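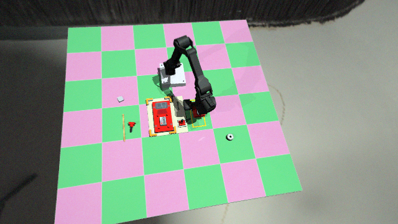
A floor layer on forty winters of cold knees

Trades > Interviews > Floors and walls

21 May 1999

The yard is behind the bus depot in Wendent, through a gate that has to be lifted before it will swing. Tiles are stacked along the back wall under sheets of corrugated plastic, sorted by thickness first and colour second. The floor layer who rents it has been in the trade since leaving school and has worked alone for the last 14 years. She agreed to talk on the condition that we left her name out. She has as much work as she wants and does not care for the telephone.

She made tea in the shed and we sat on upturned crates. I asked why thickness came first.

"Colour you can see from across the yard," she said. "Thickness you can't. If I put a thin one in with the thick ones I won't know until I've bedded it, and then it's sitting low and somebody's going to catch a chair leg on it. So that's how I sort them. The man I learned from did it the other way round and he was forever lifting tiles back up."

She learned at Jaber, a firm in Firkberg that laid floors for schools, chapels and shops and closed when its owner retired. She started there at sixteen, mixing and carrying. For most of her first year she was not allowed to lay anything that a customer would walk on. She practised in the corner of the store, on a patch of concrete, and at the end of each week the foreman came and looked at what she had done and told her to take it up.

"I thought he was being hard on me. He never said it was bad, he just said take it up. Taking it up is half of what I do now. Most of my jobs are old floors, and you have to get the good tiles out without breaking them. He might have had that in mind. He might just have wanted his tiles back."

Her main work is repair. People buy a house, lift the carpet in the hall and find tiles underneath, usually with a trench cut through them where a pipe has gone in. The trench will have been filled with cement. They ring her and ask for it to be made good, and the first question is always whether she can match the tiles.

"I can match them or I can nearly match them. I tell people which it's going to be before I start. If the tile was made at Kidau I've probably got some, I bought a lot when the works shut. If it's foreign, or if it's one of those local ones from before anybody wrote anything down, then it's nearly."

The Kidau works made plain clay tiles for most of a century. She bought what was left in the drying shed, along with some of the wooden frames they were pressed in, which she has no use for. One of them is holding the shed door open.

I asked how she begins on a hall.

"With a brush. You clean it and then you leave it alone for a day. I want to see what dries first. The patches that stay dark have got damp coming up, and if there's damp there's no sense me putting anything down on top. I've walked away from jobs over that. They get someone else in and the someone else does it, and then it lifts, and two winters later I get rung up again."

After that she taps. She uses the handle of an old chisel and goes along each row on her knees, listening. A tile that is fixed gives a short, flat sound. A loose one is hollow, and she marks it with chalk. On the last hall she did, a long one in a terrace near the market, she went over 216 tiles this way and chalked a good many more than the owners were expecting.

"They stood on the stairs and watched me do it. You could see them adding up."

Did they have it all done?

"They had the middle done. That's what I'd have had done as well. The edges were loose, but nobody walks on the edges. There's a radiator down one side and a dresser on the other. A loose tile under a dresser can stay loose till the house falls down."

She is firm about this and came back to it several times. In her view too many floors are taken up completely when they could be patched, and the fault is partly with her own trade, where a new floor pays better and is easier to price. She charges by the day for repairs. Customers dislike it, and she explains it to each of them in the same way: she cannot say what is underneath until she has looked.

"I had a kitchen last April where I lifted one tile by the back door and there was a well. It had a slab over it, and the slab was cracked. They'd been standing on it doing the washing up for years. I stopped and went and sat in the van for a bit. Then I told them, and they were very pleased, they wanted a glass lid on it. I said that's not me, that's a different trade."

I asked about patterns. She said that most of what people call pattern is only two colours laid in turn, and that it is harder than it looks. With a plain floor, a row that drifts a little to one side will pass. With two colours the corners have to meet, and if they don't the eye goes straight to it from the doorway.

"You set out from the middle. Everyone knows that and half of them don't do it. They start at the door because that's where they're standing. Then they get to the far wall and they've got a sliver to fill, a finger wide, and they cut slivers all the way along, and it looks dreadful. If you start from the middle you get the same cut on both sides and it's a decent size. You use string. I've got a laser thing that my nephew gave me and it's very good, but I use string."

She prefers colours that were made to go together in the first place. Black and white she finds cold, and it shows every crumb. Red and buff she has laid more of than anything. She once did a dairy in green and cream and would like to do another. She does not advise people on colour unless they ask her, and then she asks which way the window faces and tells them to take a tile home and leave it on the floor for a week.

"On the floor. They stand it up on the mantelpiece and look at it like a picture. It's a different colour lying down. The light comes at it from the side."

The biggest job she has done by herself was the entrance of the baths at Firkberg. It took her most of a winter, with the heating off because the boiler was being replaced at the same time. She wore two pairs of trousers with carpet underlay sewn between them at the knee. She still makes her own knee pads and says that the ones in the shops are for people who kneel down now and then.

"Your knees don't hurt while you're down there. It's getting up. I get up every ten minutes whether I want to or not, I walk to the door and back. The older men at Jaber never did that. They'd stay down all morning, and not one of them could manage a ladder by the time he was fifty."

I wondered whether she had thought of taking someone on. She had a lad for a while, a good one, who left to drive a delivery van because it paid more and he was indoors. She did not blame him. She has been asked to teach an evening class and turned it down, then changed her mind, and it will probably run in the autumn if the hall can spare a room with a floor they don't mind getting dirty.

"I'd show them mixing. People want to get straight on to laying and they've made soup. It should sit up on the trowel. If you turn the trowel over and it all drops off in one go it's too wet, and if it won't come off at all you've been talking too long. I can teach that in an evening. The rest I don't know. I suppose I'd have them lay a bit and take it up again."

Before I left she showed me what is left of the Kidau stock. There are almost 300 of the red six-inch tiles, fewer of the buff, and a small stack of blue ones that she has never found a floor for. She sells odd tiles to people who want to do their own repair, provided they bring a broken one with them so that she can check the thickness. She won't sell the blue.

"I'm keeping those. I've got a back step at home that wants doing. It's wanted doing since I moved in."

She had a porch to finish that afternoon and was already putting buckets in the van. On the way out she told me to mind the gate.

Comments

We had our hall done by this lady and she is quite right about leaving the edges. Ours are still loose under the bookcase and you would never know. She also found a wedding ring under the doormat well, which did not belong to any of us.

What does she use for cleaning? I have old red tiles with a white bloom that comes back every time I wash them. I have tried vinegar and it made it worse.

Reply to the above: stop washing them so much. The bloom is salts coming up with the water. Dry brush it off and leave it. Mine took a year to stop.

My father pressed tiles at Kidau until it shut. The blue ones were a special order for a fishmonger who changed his mind. I think there were 10 boxes to begin with. Please tell her I would gladly buy one if she ever does change her mind, just to have on the shelf.

String every time. I used a long batten and it had a bend in it.

Is the evening class going to be in Wendent or Firkberg? There is no bus back from Firkberg after nine.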